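Fleremo wipe-clean tablecloth: ten months in

Rating: 4 out of 5

We bought this in January after the last fabric cloth went through the wash one time too many and came out with a stain that had clearly decided to stay. The kitchen table gets used for everything in our house, from breakfast to homework to sorting the mail, so I wanted something I could clean with a sponge and forget about.

Fleremo sells its wipe-clean cloths by the roll or cut to length. I ordered mine cut to length through the Femora home store, which was slightly cheaper than buying direct. It came in four days, folded flat in a plastic sleeve. I would have preferred it rolled. The fold lines were sharp, and they took close to three weeks to drop out completely. The leaflet says to warm the cloth with a hair dryer on low and smooth it with a towel. I did this twice and it helped with the smaller creases, though the one down the middle needed time more than heat.

The smell on the first day was noticeable. I hung the cloth over the shower rail overnight with the window open and by the next evening I could only smell it up close. If you are sensitive to that sort of thing, order it a week before you need it.

I picked the yellow-green and white check. On the store page it looked like a bright lemon, and in the kitchen it is a good deal greener than that, with some of the squares close to olive. I don't mind it. The squares are large, so the pattern doesn't get busy, and crumbs show up less than they did on the plain white cloth we had before. The finish is shinier than I expected, and where the light hits it directly you get a fair amount of glare. I moved my laptop to the other end of the table because of that.

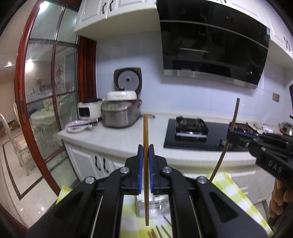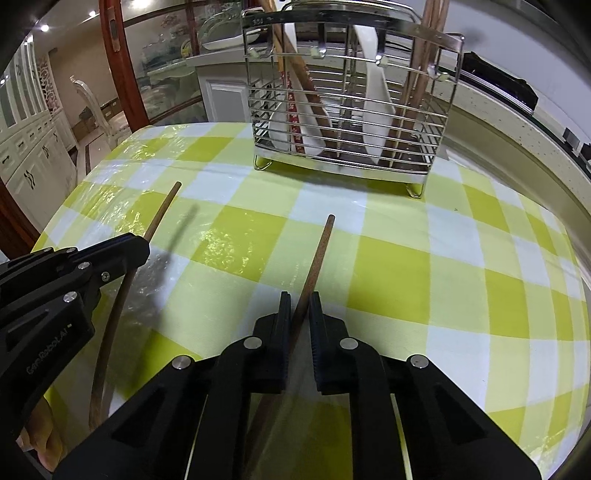 The large check in yellow-green and white.

Cleaning is the main reason to buy one of these, and it does well. Coffee, tomato sauce and milk all come off with a damp cloth, even if you leave them until after the meal. Turmeric is the exception. I spilled some curry on a white square in spring and left it for an hour, and a faint yellow patch stayed for almost 100 days before it faded. Ballpoint pen comes off if you get to it the same day. Permanent marker does not, and the leaflet is clear about that.

The backing is a soft, slightly fuzzy fabric that grips a wooden table well. I have not needed clips. It does pick up lint on the underside, and once every month or so I pull the cloth off, shake it outside and wipe the table underneath. Don't skip this if you have kids who eat cereal, as the milk finds its way under the edge.

Heat is the weak point. Fleremo says to use a mat under anything hot, and I would take that seriously. I put a baking dish down on a folded dish towel and there is now a dull spot in that corner. It feels the same as the rest but it no longer shines. Mugs and plates of hot food have caused no trouble.

The edges are cut and not hemmed. They have held up better than I thought they would, with no fraying and only a little curling at one corner. You can trim the cloth with ordinary scissors. I took two inches off one end and the cut looks the same as the factory one. If you want a neater finish, there is a version with a sewn edge that costs more, and I have not tried it.

One complaint about the ordering page. The size menu lists the cloth by length only, and the width is given further down under the product details. I nearly bought one that would have stopped short of the table edge. Measure both ways, and allow for the drop on each side – I would say at least six inches.

When I ordered, the page had 1,262 reviews, and 715 of them gave it five stars. I can see why it isn't more. The creases and the smell put people off in the first week, and a lot of the low ratings seem to have been written then.

Good: easy to wipe down, stays put, can be trimmed at home.
Not so good: fold lines, shiny finish, marks from hot dishes.

I would buy it again, probably in a matte finish if they bring one out.

Posted Wed 28 October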